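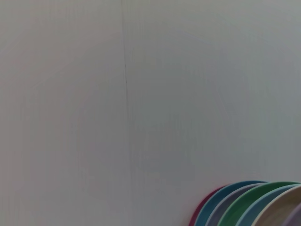 Monday, March 22, 2021
By Kylie McAlister

I got to spend my lunch hour watching a robot deal with dishes, and I had a great time! Rovier opened up its Lolska shop to visitors for the first time this month, and 37 of us signed up (in two groups, so there was room to move around).

The job was a row of colored plates, standing on edge and overlapping, with teal, green and cream among them. The arm was supposed to take one plate at a time and lay it flat on a tray. Easy for me, but those rims sit so close together that I'd probably grab two by mistake.

Hemi Faulkner, who ran the demo, told us the team has logged 3,283 practice picks since the project started. "Plates are thin and they hide behind each other," he said. "Cups were a vacation compared to this."

My group saw four runs. Three went fine, and on the other one the arm stopped short and Faulkner had to start it over, which got a friendly round of applause anyway. A kid near me asked if it could do her chores, and he said maybe by the time she's in college.

Each run took about 2 minutes, slower than I expected, but I didn't get bored once. There's another open afternoon next week, and you can sign up at the front desk on Bollia Street.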